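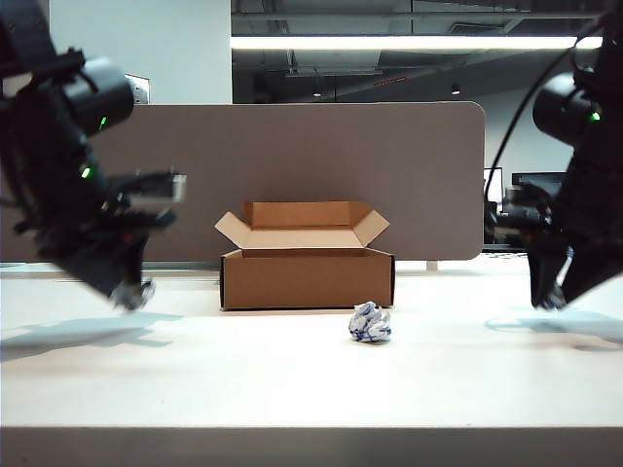

Two nights in Greleck, where to eat and drink?

greleck_or_bust
Going in April, driving up from Siltum. Want one nice dinner and a decent bar, no chains. Budget is $400 for both of us, food and drinks. Is Ogura worth it? Need a reservation??

tidewater9
Ogura yes, book it. Sit at the counter, get the smoked trout. Bar next door does a good rye sour, cash only last I was there. Kitchen closes 9 pm so dont show up late.

Pam_in_Siltum
never been to Ogura. parking is bad downtown

hopsandmiles
Skip the hotel bar. Grolaner is a short walk from the ferry, small place, local cider on tap plus mussels. Two of us ate and drank well under your budget. No reservations, get there by 5.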